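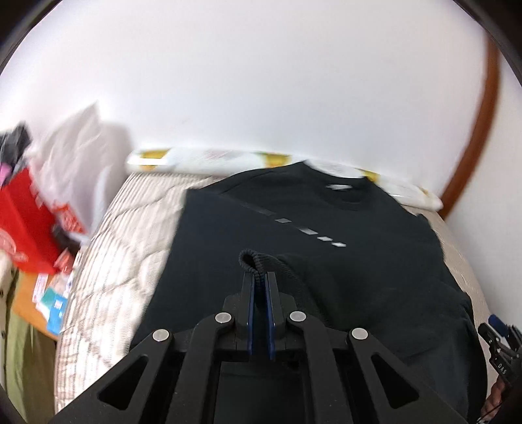

According to one of the reviewers of our first report, a worn finger pad is noticed only when the data are already spoiled, and therefore the upkeep of the tool should be described as fully as the learning method. We agree with this remark, and the present section was written to answer it.

Figure 3. Hand-held gripper with a drawstring between its fingers.

4.2 Set-up and care of the hand-held grippers

The grippers used at the Pelbridge site are kept in pairs. Each pair has its own log sheet, and parts are never exchanged between pairs without a note on both sheets. Thin cords are the hardest objects for the fingers. A drawstring such as the one in Figure 3 needs the two tips to meet along their whole length — if one finger stands even slightly forward, the cord slides out to the side when it is pulled.

For this reason the tips are aligned first. The operator closes the gripper on a strip of paper and pulls the strip gently. If it comes free, the finger mounts are loosened, the tips are pressed together by hand, and the mounts are tightened again. After this the pivot screws of the linkage are checked. A screw which is too tight makes the closing heavy and tires the hand; a loose one gives play at the tip, and this play is then recorded as if it were a movement of the fingers.

The full check is repeated after every 200 recordings. The finger pads are replaced after 2,000 closings on cloth, or earlier when their surface looks shiny. Lint is removed with a dry brush. We tried a cleaning spray from Filtodance in the beginning, but it left a film on the pads and we stopped to use it.

In the Protuvance set, 1,391 recordings were made under this routine. The opening width was calibrated again after each change of pads, with the Neagu block placed between the fingers at 60 mm. Where the reading did not return to zero after closing, the gripper was taken out of use until its linkage had been opened and cleaned.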